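How Do You Teach a Robot to Pick Up a Bottle?

You learned to tie your shoes by watching someone and then trying it yourself. A robot can learn from people too. One way is to have a person do the job through the robot, many times over.

Zarmeena Mirani teaches a robot named Arko. She holds a set of handles called the Flarko. When she moves her hands, Arko's arms move the same way. When she squeezes, Arko's gripper closes. Driving a robot like this is called teleoperation. "Tele" means far away.

Small cameras near the gripper record what the robot sees up close.
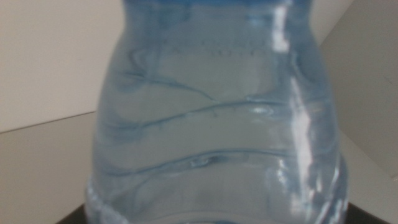
A computer saves the video. It also saves how each joint bends and how far the gripper is open. One full try from start to finish is called a demonstration. On a good morning, Zarmeena can record 36 of them.

A water bottle sounds like an easy thing to pick up. For a robot it can be hard. Light passes through clear plastic, and shiny spots change when the camera moves. If the gripper squeezes too hard, the plastic bends. If it squeezes too gently, the bottle slips.

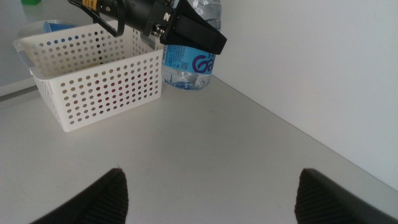 Things also get moved between tries. If a bottle always stood in the same spot, the robot might learn only that spot. So Zarmeena slides it a little and starts again. She keeps her mistakes in a separate folder.

After 277 demonstrations, the computer looks for patterns. It learns which moves go with which camera views. Then Zarmeena puts down the handles, and Arko tries alone. If it misses three times in a row, she picks them up and records more.

Words to know
Gripper: the part of a robot that holds things
Joint: a place where a robot arm bends or turns
Demonstration: one recorded try that shows the robot what to do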